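Tirska hand-held gripper pair: worth hiring for soft items on a white table?

Posted in Kits and Hire by Zoila Huamán

We are weighing up a hire of the Tirska pair from Bidow, the kit with two hand-held grippers, each with its own camera, plus the recording software. The quote is 552 a day for the pair, with delivery and one set of spare finger tips. Minimum hire is 2 days.

Our work is mostly soft, pale things: tissue, folded cloth, small packets. The data sheet says the software tracks each gripper's position from what its camera sees of the room. Our own tables are white and shiny, so I am not sure how much there is for it to track. I went to a session in their open-plan space in August to see the kit in use.
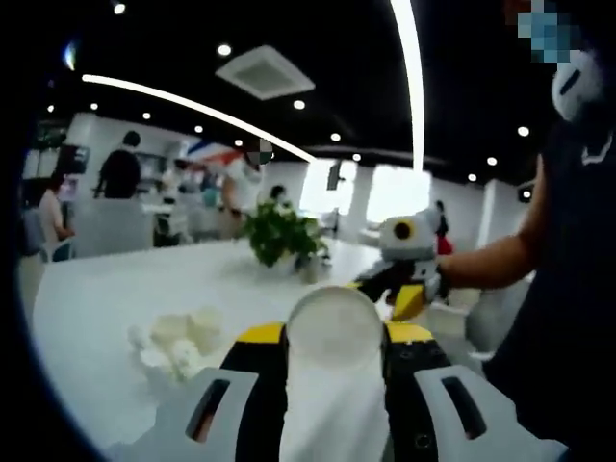 The pair in use at a white table, with the windows at the far end of the room.

What I need to know:

1. Does tracking hold when the camera is pointed down at a plain white surface?
2. Do the yellow tips pick up thin, soft material cleanly, or do they slide over it?
3. Is the day rate negotiable for a longer hire?

The sales contact answered the third ("depends on the season") and sent me back to the data sheet for the other two.

Arnulfo Mamani

We hired the same pair for 28 days and collected just over 3,000 usable recordings, so I can answer the first two.

Tracking. The table is a smaller problem than you expect. The lens is wide enough that the room stays in view at normal working height, and ceiling lights, shelving and furniture give the software plenty of fixed points. It fails when you bring the camera close to the surface and hold it there. Our lost recordings were nearly all of that type. Put a few things that don't move at the edge of the table. A plant in a pot or vase is good, as the leaves have a lot of detail. 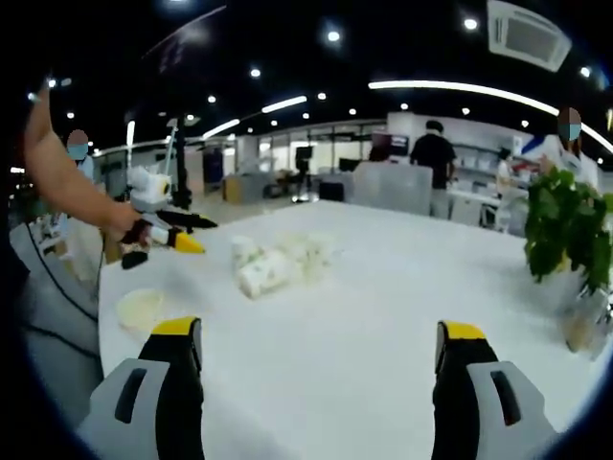 Grip on soft material

The tips are firm. On folded cloth they are fine. On a single sheet of tissue they slide unless you come in at a low angle and close slowly. We crumpled the tissue first, and after that it was no trouble. Packets are easy if you take them across the short side. Shallow bowls need practice: hold the rim with one finger inside, and don't squeeze.

Two settings to change before you start. The default exposure is set for a dim room and pale objects wash out against a white table, so lower it by one step. Then switch the file split from time to size, or long recordings end up in pieces and have to be joined by hand.

Check the opening width as well. Both grippers should read the same when fully open. One of ours was out on arrival and had to be zeroed from the service menu – it is on the second page, under Tamayo, the name of the encoder board. 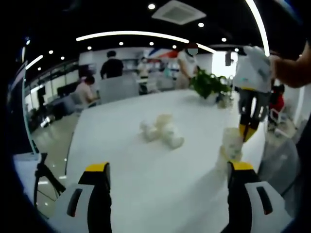
Cream or off-white items are the hardest case for labelling afterwards. The recording itself is good, but whoever marks the outline of the object will be slow, and you should budget for that. A grey mat under the work would help. We didn't use one, and I would next time.

On price, we paid the full rate.

Herneven

Can't comment on the tracking. For the price, ask for the monthly rate, they do have one but it isn't on the site. Spare tips are charged separately after the first set.

Also check if you need both grippers. If your tasks are all one-handed you can hire a single unit.

Zoila Huamán

Thanks both. Some of our tasks need two hands, so it will be the pair. I have asked Bidow for the monthly rate and will try the grey mat on the first day. Arnulfo – did lowering the exposure cause any trouble with tracking in the darker parts of the room?

Arnulfo Mamani

Not at one step down. At two steps it began to lose the black ceiling between the lights, so we went back to one and left it there.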